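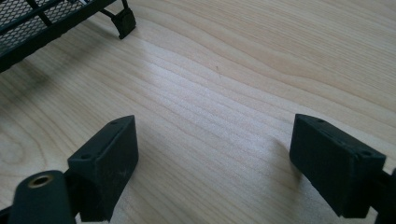 Wanted: a part-time host for our supper table
3 minute read
Print this page | E-mail this to a friend

Hi! I'm Hawi, and I run the Skernadach supper table, a shared dinner that happens in the back half of our little storefront on Grekitz Street. I cook, people come, they eat with strangers, and most of them leave with somebody's phone number. We've been doing it long enough that I can't keep running out of the kitchen with sauce on my sleeves to pour water and introduce people — so I'm looking for a host.

You'd work 20 hours a week, mostly evenings, starting in December if you can. Pay is $30 an hour plus your share of tips, and you eat what everybody else eats (same seat, same plate, none of that standing by the sink business).

So what would you do? You'd set up starting at 3:30, which means tables, mats, plates, candles, and writing the menu on the board in handwriting better than mine. You'd greet people at the door. You'd figure out who's shy and put them next to Faisal Chaudhry, who has been coming since our second dinner and can talk to anyone about soup. During the meal you'd keep an eye on things, clear between courses, and come tell me when I've oversalted something. Please do tell me!
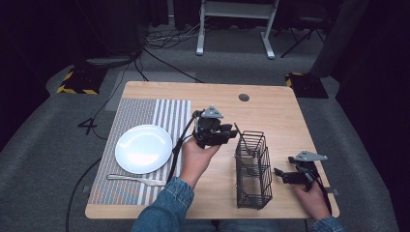 I don't care much about restaurant experience. Our last host, Ansel Lindgren, came to us from a tire shop and was wonderful at this, and we're only losing him to a move up north. What I do care about is that you like people, that you show up when you said you would, and that you can carry a heavy tray without making everyone nervous. You'll need a food handler card, but if you don't have one yet I'll pay for the class. Some Amharic or Indonesian would be a nice bonus, as a lot of our regulars would love to hear it.

A few practical things. The kitchen is small and loud. There are two steps down to the pantry and no way around them, though the dining area itself is all on one level. We close for the whole month of August. Danang Lumenta does the books and will want your paperwork before your first shift, and he's right to be strict about it, given how I used to do it.

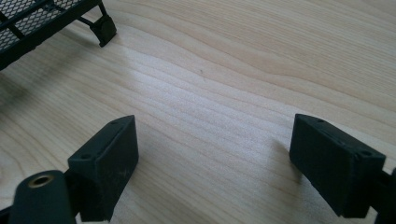

If this sounds like you, write me a short note. No cover letter, please — I never know what to do with them. Tell me about a meal you remember and who was there, and which evenings you can't work. I read everything myself, usually late at night with tea, so give me a week or so to answer. If we both like the idea, you'll come in for a paid trial dinner and we'll see how it feels.

You can also drop a note in the mail slot at 283 Grekitz Street. It sticks, so push hard.

Print this page | E-mail this to a friend
Contact: Skernadach Supper Table, 283 Grekitz Street | © Skernadach | Back to top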